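Stullside clear boxes: notes on the set
By Niall Forsyth | March | 2 min read
14 shares · 3 comments

Hi! This folder has 330 pictures of see-through boxes on tabletops. Clear plastic is sneaky stuff – half the time all you get is the edges. 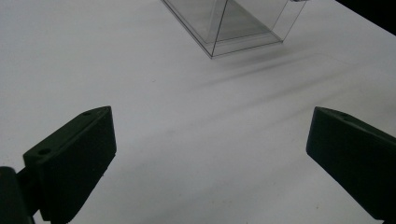
Clear acrylic box on a white table, shadows falling to the right.

Names are plain numbers, and the notes file has one line per picture. Léonie Lacroix fixed my spelling in the first 120 lines, so blame me for the rest! If you find a duplicate, leave a comment and I'll pull it.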